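Stop Asking People How Self-Actualized They Are

I've been putting this off since October. Nadine Najjar asked me to write it up after I ranted at her over lunch, she said put it on the page and stop ranting at me. So. Typing fast between clients.

My complaint is with the growth questionnaire. You know the type. "I feel free to be who I am." Strongly agree, agree, neither, disagree, strongly disagree. Sum it up, get a number, and now somebody is a 71 in authenticity and their husband is a 58. I have seen couples fight over this. In my office, with the printouts on their knees.

Some background on me. I trained in the person-centered tradition, late, second career, after a long stretch in school counseling. I am not against measurement. I liked my stats classes. I use a depression screener with every new client and I would think less of a colleague who didn't. Low mood, sleep, appetite, thoughts of dying. Ask about those. Write down the answers. Fine.

But growth? Becoming? The stuff the humanistic people broke away to talk about in the first place?

The one that set me off is called the Renuva. Our clinic took it on last year. 60 items, takes most clients a good chunk of the first session, and it spits out a wheel with colored wedges. Openness, self-trust, presence, relatedness and a couple more I forget. The idea is you do it at intake and again at session 20 and the wheel gets bigger. It had better get bigger. That's what the funders see.

Guess what happens. Clients learn the wheel. A man I'll keep vague told me he "answered up" the second time because he didn't want me to look bad. Sweet man. Thirty years of managing other people's feelings, that was the whole reason he came in, and our form gave him one more chance to do it. His self-trust wedge was enormous.

And going the other way. A woman came in very sure of herself, scored high on everything. Months of hard work later she scored lower nearly all the way around. She was better. She'd say so, her sister would say so. She had stopped being sure, was how she put it, and started noticing. "I feel free to be who I am" got a disagree from her because for the first time she'd read the question properly. On paper I had damaged her.

I brought that one to the team meeting and was told it was an outlier.

Fadi Dabbas, who I like and who runs our outcomes work, gave me the fair version of the other side. He says without numbers the loud therapists win. The charming ones, the ones with good stories. He says people in our tradition have been telling lovely stories for decades and some of those stories covered up clients who got nothing, or got worse. He's right about that. I've told lovely stories myself. I just told two.

He also showed me the spreadsheet. 503 intakes, 224 with a second wheel. Average goes up. OK, I said, and where are the other people? Left, he said. Moved, got better, got fed up, ran out of sessions. No second wheel, so they aren't in the average. To be fair to him he was the one who pointed it out before I did, and he looked tired doing it. 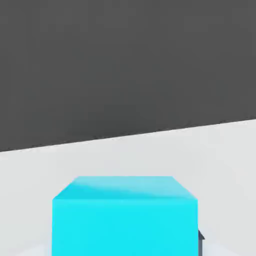
A cyan cube on a light gray surface (computer rendering).

So what do I want instead. People ask me this like it's a trap.

First I want us to quit pretending that a person's experience is a quantity of something. The founders of this thing were pretty clear that they meant a direction. You don't arrive. A person moving toward more honest contact with their own life may be miserable on the afternoon you hand them the clipboard. May be miserable for a month. Grief work looks terrible on a wheel.

Second, ask open questions and write down what gets said, in the client's words. Not a new idea at all, it's about the oldest one we have. Three questions would do it. What's different. What isn't. What did you hope for that you haven't got. Ask them at the start, in the middle and at the end, and have somebody other than the therapist do the asking, which takes care of a good part of Fadi's worry about the charmers. Yes it's slow. Yes somebody has to read it all. I'll read it. Put me down.

Third, call people who left. Just call them. A clinic across town, Flallar, does this by phone with everyone who drops out before the fifth session, and their intake worker told me the calls are short and mostly kind and now and then awful, and the awful ones changed how they do first sessions. No wheel would of told them.

I know what comes back at me. It can't be compared across sites. It won't go in a grant report. Insurance won't look at it. Some of that is true and I don't have a fix. I would say the grant report is already full of numbers that compare beautifully and mean very little, and we all sort of know it, and we keep handing out the form.

There's a fight in the field about whether humanistic work has to join the evidence crowd or die. I hear it at every training. Skotemura had a whole day on it last spring, bad coffee, good argument. One side wants trials and scales for everything. The other side wants to be left alone with their poetry. I don't belong to either. Evidence yes. But evidence of the kind of thing you're claiming. If you claim fewer panic attacks, count panic attacks. If you claim someone is more fully themselves, you are going to have to listen to them for a while and so is your reviewer.

What bothers me most, and then I have a client at four, is what the form does to the room. First session. Somebody has worked up the nerve for maybe years. They sit down, and we hand them sixty sentences about what a healthy person feels and ask how far off they are. The tradition I trained in says you meet people without conditions of worth. Then the reception desk hands out a list of them with a pen attatched.

I've stopped giving it in session one. I told Nadine, who is my supervisor, so this isn't a confession. She said she'd have to bring it up and I said please do. For now my clients get it at session three if they want it and most say no thanks. One said yes and filled it in and then wrote in the margin by the item on inner freedom, "depends who's asking." I've read that more times than I've read the manual.

If you're at a clinic that uses the Renuva or the Mfaume or any of the others, I'd like to hear how it goes, including from people who find it useful. Write to me care of the newsletter. I answer slow.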